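Wistex refits carton flow racking and bin supply at Shaikh parts warehouse in Suloslow

Gravity-fed pick faces, a single family of blue plastic bins and a revised return route for empties go into regular use

SUSBRIDGE — Storage equipment supplier Wistex has completed the refit of the small-parts area at the Suloslow warehouse operated by Shaikh, a distributor of household spares and fittings. The work covers the flow racking at the pick face, the plastic bins used on it, the roller conveyor that carries bins to and from the racking, and the written rules for cleaning, checking and withdrawing bins from use.

The contract was let as one package. Under the earlier arrangement the racking, the conveyor and the bins had been bought at different times from different suppliers, and bins of five patterns were in circulation. Several of these did not share a base size. Bins with a narrow base tended to drift across the lanes, and bins with a soft base sagged between rollers and stopped short of the front rail. Pickers were pulling stalled bins forward by hand on most shifts.

The replacement racking is of stainless steel and is arranged in levels, with a rail along the front edge of each level. Lanes are inclined towards the picker. When a bin is lifted out, the bin behind it moves down to the rail. The incline was set on site with loaded bins, lane by lane, and the settings were recorded on a drawing kept by Shaikh's maintenance department. Light goods such as thin sleeves and flat packets needed a steeper lane than dense goods. In two cases the lane was shortened instead, which gave the same result with less adjustment.

Stock is allocated to lanes by pick frequency. Fast lines are placed on the level between knee and chest height. Slow lines go above. Mixed returns awaiting inspection are held in bins at the lower level until they are booked back into stock or rejected.

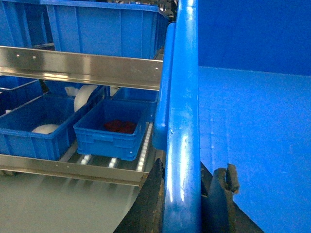

Shaikh's warehouse department reports that the change most noticed on the shift has been at the front rail, where a bin now "comes down and stays down", and that the old habit of reaching into the lane to free a stuck bin has largely gone. The department adds that it would have preferred wider lanes at the returns end, and that this has been raised with Wistex for the next stage.

Wistex has agreed to look at the returns end. Any widening would reduce the number of lanes in that bay, and the two companies are to settle the layout once a full quarter of returns data is available.

Bins

The initial supply is 830 bins, all in blue plastic. The larger bin is used for reserve stock and bulky items, the smaller for fast-moving lines of low volume. Of the total, 351 are of the smaller size. Both sizes have a rolled rim and ribbed outer walls, and both can be carried by one person when loaded within the stated limit.

The base was the main point of selection. Wistex tested three base patterns on the Suloslow lanes before the order was placed. A plain flat base ran well when new but marked quickly. A deeply ribbed base ran noisily. The pattern chosen has a fine grid moulded into the inside of the floor, which stiffens the panel and lifts small packets slightly clear of the surface, making flat items easier to pick up with gloved fingers.

The grid does hold dust. Cleaning instructions therefore call for the bin to be tipped and tapped out before it is wiped, and for a soft brush to be used along the grid lines. A cloth alone tends to push fine debris into the corners of the cells. Detergent is to be mild and well diluted. Solvent cleaners are not permitted.

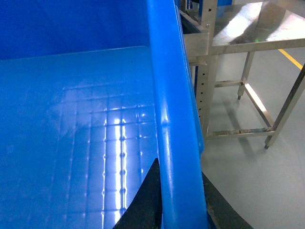
Inside one of the larger bins, with the moulded grid across the floor.

Inspection takes place when a bin comes back empty. The operator looks at four areas:

Rim. Check the full length for splits, flattening and sharp burrs. A rim that has lost its rounded profile is to be withdrawn, even if the bin still holds its shape.

Inner walls. Check for whitening at the corners, which indicates that the plastic has been stressed.

Floor. Check for cracks along the grid lines and for a bowed panel. A bowed panel can usually be found by setting the bin on a level surface and pressing opposite corners.

Underside. Check for embedded grit. Grit is the most common cause of slow running and of wear to the rollers.

Withdrawn bins are marked, stacked separately and returned to Wistex for recycling. Bins are not to be repaired with tape, adhesive or rivets. Shaikh has set aside 80 bins from the initial supply as a reserve, so that a withdrawn bin can be replaced on the same shift.

Storage of empties also has a rule of its own. Empty bins may stand on the floor beside the racking during a shift, provided that they are clear of the walkway and the right way up. At the end of the shift they are returned to the conveyor or stacked in the empties bay. The floor in the area is a smooth coated one, and bins are to be lifted across it. Dragging scratches the coating and picks up the grit that the inspection is meant to find.
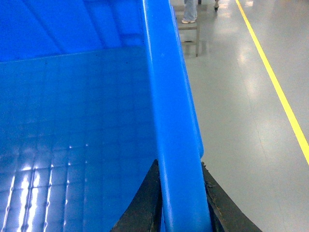
SULOSLOW, August — The conveyor section of the refit was handed over separately, after a period of running with empty bins followed by a period with test loads. It links the goods-in benches to the rear of the racking and brings empties back along a parallel route.

The bed is made up of closely set rows of small white rollers carried between dark cross bars, with a stainless steel angle rail along the side. Small rollers were specified so that the shorter bin always bears on several at once. On the former bed, where the spacing was greater, the shorter bin dipped at its leading edge and jarred at each roller. Glass items and boxed lamps had to be carried by hand for this reason. They can now travel with the rest of the stock.

Bins are placed on the conveyor with the long side parallel to the rail. A bin set down askew will generally straighten against the rail on a long run, but it may not do so before a transfer point, and staff have been asked to correct it by hand at loading. Bins are not to be stacked on the conveyor, whether full or empty.

Rollers are to be checked weekly by hand. Each should turn freely and without a gritty feel. A roller that sticks is lifted out and replaced. Fixings along the rail are checked at the same time, and any raised screw head is tightened flush. Spare rollers and fixings are held at Suloslow, in a labelled bin at the maintenance bench.

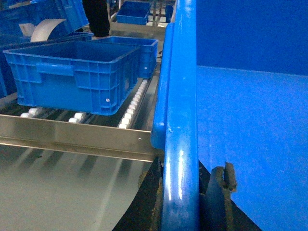 Next stage

Work on the second bay at Suloslow is planned for the winter, outside the peak trading period. It will use the same bins and the same roller bed, with the lane layout at the returns end subject to the review described above. The former racking will be dismantled by Wistex and the steel sent for scrap. Bins of the earlier patterns remain in use in the bulk store until the second bay is complete — they must not be placed on the new lanes.

Notes to editors

Wistex designs and supplies racking, conveyors and plastic containers for warehouses and workshops. Its offices are in Susbridge.

Shaikh distributes household spares and fittings to trade counters and repair firms from its warehouse in Suloslow.

The bin care sheet and the lane setting procedure are available on request from the Wistex press office in Susbridge.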